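Two Knobs Are Plenty

I have a grudge against microwaves with keypads. Our old one had a button for popcorn, a button for potatoes, one for "beverage," and in nine years I never once got a decent potato out of it. It beeped when you opened the door. It beeped again if you left the soup sitting in there. When the clock lost its mind every November, I'd need the manual, and the manual lived in a drawer at my mother's place in Fludulton (long story).

So when it died I went looking for the plainest thing I could find. The big store over in Vastlow had a whole aisle of them, and the salesman kept steering me toward a Proseo for $149 with 12 automatic programs. Twelve! I asked him which ones he used at home and he laughed and said the one that adds thirty seconds. 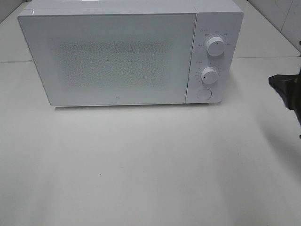 What I wanted was one dial for how strong and one for how long. You turn it, it goes, it dings. My kids can work that, my father can work that without his glasses, and I can do it at six in the morning with my eyes half shut — which is how I do most of my cooking before work anyway.

I know what people say about dials. You can't set exactly 47 seconds. Fine, but who needs 47 seconds? Leftover rice doesn't care. I give it a twist, listen, and pull it out when it smells right, and if it's still cold in the middle it goes back in.

There are four of us in this house and we reheat things. Mostly coffee, if I'm being fair, and mostly mine.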